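Incident coding notebook, Plukel archive, May

Morning, 08:40. Second pass through the Tatau valley reports. The first pass put everything under a single heading, "attack on property", and it can't be used for the comparison with Gunnlaugsson. A culvert blown under a district road and a burned rice store are different events with different likely motives. Split the heading today.

New codes:
P1 civilian dwelling or outbuilding
P2 commercial vehicle or plant (graders, diggers, lorries, quarry gear)
P3 public works (road, bridge, culvert, pump, pylon)
P4 crops, stores, livestock
P5 communications (mast, relay, repeater hut)

Kept the old code in column F so the earlier tables can be rebuilt. Do not delete column F.

72 reports in the batch. The army bulletins give date, municipality and a one-line summary, and hardly ever a loss value. The provincial police sheets give a loss value more often, but it is the owner's own estimate and in the case of contractors' plant it tends to be replacement cost. Entering these in separate columns. No averaging between the two sources. Where only one source gives a value, the other cell stays blank, not zero. Found nine zeros left over from the first pass and cleared them.

Double counting. The same burned grader turns up in an army bulletin under the municipality where the unit is based and in a police sheet under the municipality where it was parked. Matching rule for now: same P code, dates no more than 2 days apart, municipalities sharing a boundary. Anything that meets all three goes to the review tab for reading by eye. Automatic merging stays off. 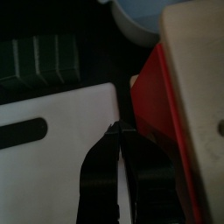 11:15. The rule sends too many P3 pairs to review. Road damage gets reported late, sometimes only when a convoy meets it, so the bulletin date is the date of discovery. Added a field "date basis" with values E (event), D (discovery), U (unknown). For P3 with basis D the window opens to 5 days. Other codes unchanged.

Attribution. The bulletins name a group in nearly every case. The police sheets often say "armed men". Coding attribution as claimed, alleged or none, with the source beside it. A group's own statement counts as claimed. An army statement counts as alleged, even where it is probably right. Vurnel's coders use a single yes/no field here, so their counts and ours will not line up on this variable. Note to go in the codebook under "comparability".

14:30. Gunnlaugsson series loaded. Their unit of record is the location, ours is the incident. A night on which three vehicles were burned at one yard is one record in either scheme, but a column moving down a road and hitting two yards is one for us and two for them. Converting ours to theirs is possible from the sheets where sub-sites are listed. Converting theirs to ours is not, without the original forms. Have asked for the forms.

15:50. Tried the split codes on the Tatau batch alone. P2 is the largest group, P5 the smallest. Not quoting proportions until the review tab is finished, as most of the unresolved pairs sit in P2 and P3 and would move both.

Open:
Extortion threats followed by damage, one incident or two? Old codebook is silent.
Crossfire damage to houses is in the police sheets with no perpetrator. Leave out of P1 for the present, hold under X.
Check whether "heavy equipment" in the older bulletins includes farm tractors. If so, P2 and P4 need rereading for those months.
Back up the review tab before the next import.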